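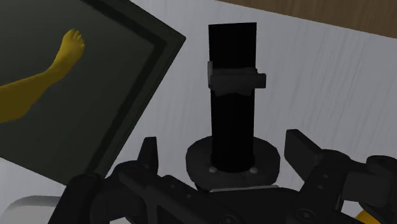 Trekora simulation work, progress report for October
Prepared by Noel Ignacio for the Dela Peña fund

This has been our best month since the project started, and I'm glad to be writing it up. The question you funded us to answer was whether a robot arm can learn to pick up and place household objects mostly from simulated practice, using the view from a camera mounted on the wrist. We now have a first result that says yes for picking, and a much clearer idea of what is holding back placing.

What we did

We finished 958 simulated episodes with the wrist view turned on. Every episode starts with the tabletop laid out differently: objects are moved, turned and sometimes leaned against each other, and the lighting and surface textures change as well. In the older Kimero set, objects were always well spaced and flat on the table, and the arm learned to count on that. Now it has to work with things that are tilted, close together or partly hidden by its own gripper, and it's learning a lot more from it!

The gripper takes up a good part of the wrist view. We used to mask it out before training. In September we tried leaving it in, on a hunch, and that turned out to be the single most useful change of the year. With the fingers visible, the model can compare their position with the object all the way through the approach.

Results so far

We test each version on the same set of 37 layouts, none of them used in training. The masked version picked up the right object in 22 of them. The version that sees its own fingers managed 34. I ran the test again over the weekend with fresh random seeds, got the same total, and then spent a happy hour replaying the approaches. The arm slows down near the object and corrects its angle before closing, and we never wrote a rule telling it to do that.

The three misses were all crowded layouts where a dark object sat right behind a dark finger. We think the model loses the edge between the two. Sirden, our rendering tool, lets us adjust the shading on the gripper parts, so we will try a slightly lighter finish on the fingers and see whether those layouts improve.

Placing

Placing is behind schedule. The arm lets go too early when the target is sloped, and objects slide. Part of the trouble was a wrong friction setting on the tabletop, which we found and fixed last week. We are rerunning the placing episodes now and I'd rather not quote a number until they are done.

Spending and time

We are inside the budget. Computing costs came in a little under plan, mostly from running the big jobs overnight. The placing delay has cost us almost 6 working days, and I expect to make up part of that in November.

Next

Finish the placing reruns. Test the lighter fingers. Move the picking model onto the real arm, starting with the easiest layouts and a low speed limit. The arm is booked for us from the second week of November, and I would love for you to come by and watch a session. Mornings are best, before the lab gets busy.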